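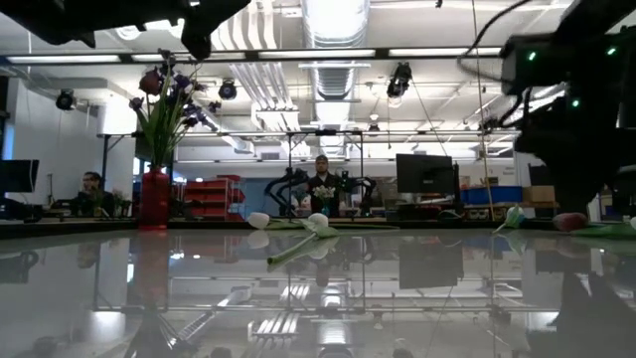 Marin Janevski schrieb uns nach dem letzten Bericht, die Zahlen zur Belegung seien ja erfreulich, er vermisse aber ein Wort dazu, wie es mit den Erdgeschosswohnungen weitergehe und ob die Nebenkosten im geplanten Rahmen blieben. Beides holen wir gern nach, und zum Glück gibt es Gutes zu melden!

Stand der Vermietung

Von den 44 Wohnungen im Haus Luvik sind 27 bezogen, für weitere 15 liegen unterschriebene Verträge vor. Damit sind nur noch zwei Wohnungen frei, beide im Erdgeschoss zur Hofseite. Im Frühjahr hätten wir uns das kaum träumen lassen. Besonders freut uns, dass so viele Mieterinnen und Mieter aus der direkten Nachbarschaft kommen und ihre Hausärzte, ihren Bäcker und ihren Chor behalten können.

Die beiden freien Wohnungen haben bisher eine Schwelle zur Terrasse, die mit dem Rollator schwer zu nehmen ist. Rokix hat dafür eine flache Rinne mit Rost vorgeschlagen,
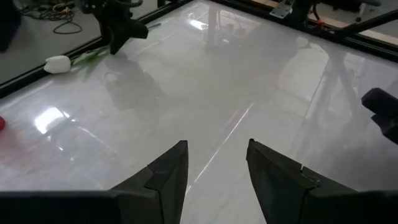
die sich ohne Eingriff in die Abdichtung einbauen lässt. Das Angebot liegt im Budget, der Einbau ist für September vorgesehen. Interessenten haben wir schon jetzt mehr als Wohnungen.

Nebenkosten und Heizung

Die Umstellung auf die neue Heizzentrale ist abgeschlossen. Yeoh hat die Stränge einzeln abgeglichen, und seitdem werden auch die Bäder im obersten Geschoss morgens um sechs ordentlich warm (da kamen vorher die meisten Anrufe). Die Vorauszahlungen bleiben unverändert. Eine belastbare Abrechnung legen wir vor, sobald eine ganze Heizperiode hinter uns liegt.

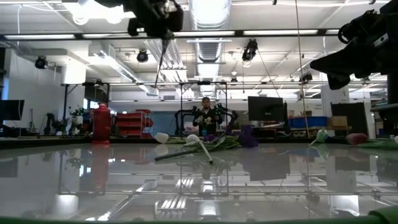
Für den Gemeinschaftsraum stehen Grundriss und Farben fest, und die Bewohnerrunde hat begeistert mitgeplant. Offen ist noch die Möblierung. Jusevari bietet die Tische mit matter oder mit hochglänzender Platte an, und wir haben uns für matt entschieden: Auf einer Fläche, in der sich die Deckenleuchten so deutlich abbilden wie zwischen den weißen Blüten auf dem Foto, ist die Zeitung für viele ältere Augen mühsam zu lesen. Der Preis ist in beiden Ausführungen derselbe. Die Lieferzeit gibt Jusevari noch durch, ebenso die Stoffmuster für die Stühle mit Armlehne. 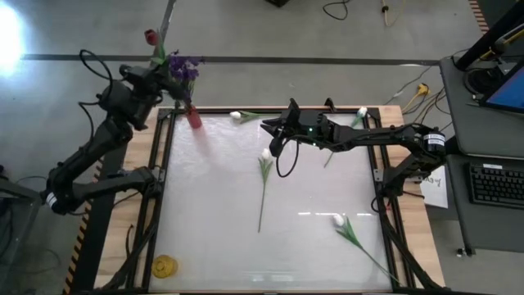 Nächste Schritte

Wir bitten um Freigabe der Mittel für die Terrassenrinnen und um eine kurze Rückmeldung zum Möbelangebot. Parallel bereiten wir die Übergabe der vermieteten Wohnungen vor. Schlüssel, Zählerprotokolle und die Hausordnung in großer Schrift liegen im Büro bereit, das Protokoll der Aufzugsprüfung reichen wir nach.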